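Home | Issues | Authors | Submit | Search

3. Where small tables go: placement and drift in rented rooms

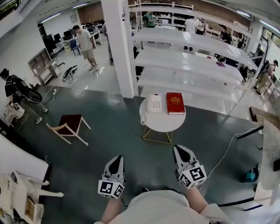
Figure 2. A small round side table, white top, gold-colored wire base.

The side table is the least studied piece of furniture in the home, and after 2484 diary entries we begin to see why. Tenants rarely remember buying one. They remember the sofa, the argument over the sofa, and the stairs. The table simply enters the record at some point, usually holding a drink.

Our diaries came from tenants in two buildings, Zostport and Aigner, who wrote down each evening where their small tables stood and what was on them. Bárány's earlier survey sorted such tables into "placed" and "parked." A placed table has a spot and goes back to it. A parked table is wherever it was last in the way. We kept her terms, though our tenants objected to the second one and several wrote to say so at length.

Of the entries, 900 recorded a move since the evening before. Guests were the most common reason given, followed by vacuuming, followed by "don't know." Moves peaked in August, when tables followed their owners toward open windows and were slow to come back. Tenants with wall-to-wall carpet moved their tables less than those with hard floors -- the dents in the pile seem to act as a kind of address.

Weight mattered less than we had predicted in our funding application. Light tables did travel farther, but heavy ones were moved nearly as often, with more comment in the margins. One Zostport tenant logged the same table in the hallway for the whole study and described its position each night as temporary. We coded it as parked. Tímea Bárány, who read a draft of this section, would have coded it as placed, and the disagreement is taken up in Section 4.

Contact the editors | Copyright the authors | Back to top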